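June 24, 2018 – planner notes, Hillus branch

Spent the morning chasing the stutter in the approach motion. The smoother was getting waypoints from Lasora faster than it could chew through them, so the queue filled to 300 and then dropped the oldest ones. Dumb default, my fault. I bumped it to 3000 just to see, and the lag got worse (of course), so now it's back at 300 and I throttle the sender instead. Much nicer!

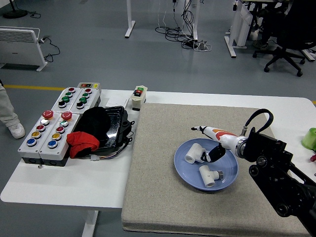

Grasp ranking is still the weak spot. The score loves anything near the middle of the object's bounding box, fine for a ball, pretty bad for pipe fittings. With the elbow and the tee sharing one plate, the hooked finger comes down right beside the elbow, and the collision check has to treat the plate and both parts as separate bodies or it throws out every candidate. I split them up in commit 127 – please don't merge them back!

Still open: the tee's threaded end gets its own grasp frame, and the finger padding value is hard-coded in 9 places. Moving it to the Peixoto config next, then rerunning the Festville log with the same seed.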